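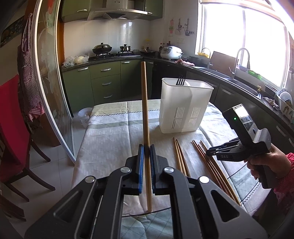

Chopsticks, kitchen table, July 29, 2019

Bergþóra wants the new utensil holder signed off for the Denovdale kitchen. I'm not ready to. The Bisgaard sheet says it "keeps long utensils upright and aired." Aired, fine, it has slots. Upright I'd like to see for myself, with our own chopsticks and not the short ones they seem to have had in mind.

Laid the sticks out on the cloth by kind, tips toward the holder. We have plain light wood, some browner ones, and the reddish ones with the textured surface. They came from different packs over the years and I doubt any two packs are the same length. Measured one plain stick against the Brelby ruler, then gave up on the ruler, as the first 20 mm are worn off.

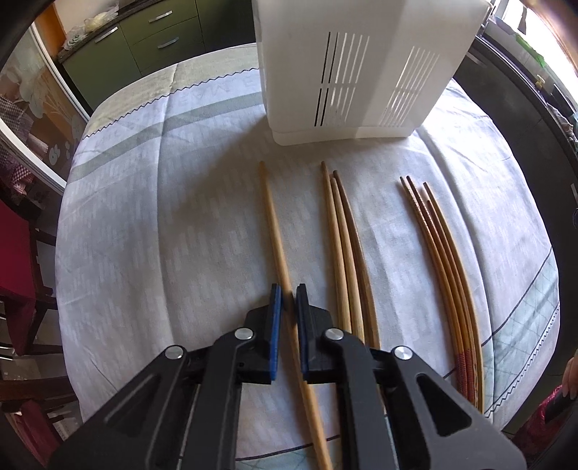 Sorted before loading. Red-banded set on the right, odd pale one on the left.

I don't believe the "33 percent faster drying" line either. Faster than what? A drawer? A towel? The sheet doesn't say, and Ledix printed the same number for their dish rack, so somebody is copying somebody.

Things to settle before anyone buys more:

1. Thick end down or narrow end down. Bergþóra says thick end down so the tips stay clean. I say the narrow ends will find the slots if we do it the other way, so for once we may agree.
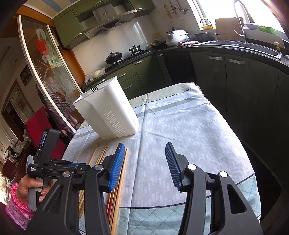

2. Does it tip? It's tall for its footprint. Load one side only and nudge it. Do this on the cloth and on the bare table, the creases in the cloth could make a difference.

3. Drying. Wet the sticks, load, look again after 18 hours. Put a second lot flat on a towel or the result means nothing.

4. Price. Nearly 100 for the pack they quoted us seems steep for molded plastic. Ask again.

Sticks go back by kind when done, please. Last time they all ended up mixed in the fork drawer.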